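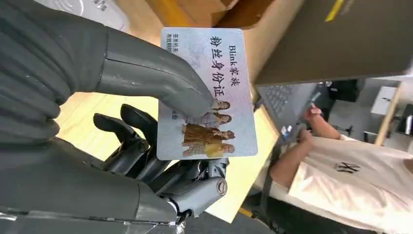 Dossiers juniors > Jeux vidéo > Comment ça marche ?

Pourquoi y a-t-il des mises à jour dans les jeux vidéo ?

Tu allumes ta console, tu lances ton jeu préféré et un message s'affiche : « Mise à jour en cours ». Il faut attendre avant de jouer. Mais qu'est-ce qui se passe pendant ce temps ?

Un jeu, c'est une longue liste d'instructions

Un jeu vidéo est un programme. Des gens appelés développeurs écrivent des lignes de code, qui disent à la machine quoi faire : si le joueur appuie sur ce bouton, le personnage saute. S'il touche la lave, il perd une vie. Un jeu contient souvent des milliers de lignes, et il arrive qu'une instruction soit fausse ou oubliée. On appelle cela un bug (on dit aussi « bogue » en français).

Un exemple de bug

Dans Prolla, un jeu de course du studio Haltov, on pouvait traverser un mur du circuit de la montagne en freinant très fort. Le joueur tombait alors dans le vide et devait recommencer la course. Le studio a reçu 1 370 messages à ce sujet au mois de mai. La correction est arrivée dans la version 5.

Tahmineh Hassanpour est développeuse chez Haltov. Elle explique comment son équipe a travaillé : « D'abord, il faut refaire le bug soi-même. Tant qu'on n'arrive pas à tomber dans le mur, on ne peut pas savoir d'où vient le problème. Pour celui-là, j'ai fait 51 essais. » L'erreur venait d'un seul nombre, mal écrit dans la partie du code qui gère les murs.

Qu'est-ce qu'un patch ?

Le mot « patch » vient de l'anglais et désigne une pièce de tissu que l'on coud sur un trou. En français, on dit aussi « correctif ». Ta console télécharge les morceaux du jeu qui ont changé et les met à la place des anciens. Ta partie est gardée dans un autre fichier - la sauvegarde - et normalement, elle ne bouge pas.

Corriger, mais aussi équilibrer

Une mise à jour peut aussi changer les règles. Si une voiture gagne presque toutes les courses, les autres ne servent plus à rien. Les développeurs la rendent alors un peu plus lente. Cela s'appelle l'équilibrage. Certains joueurs sont contents, d'autres râlent, surtout ceux qui avaient choisi cette voiture.

Enfin, il y a les ajouts : un circuit, un personnage, une musique.

Les mots à retenir

Bug : erreur dans un programme.
Patch : petit programme qui corrige un jeu.
Équilibrage : réglage des forces et des faiblesses.
Sauvegarde : fichier où ta partie est enregistrée.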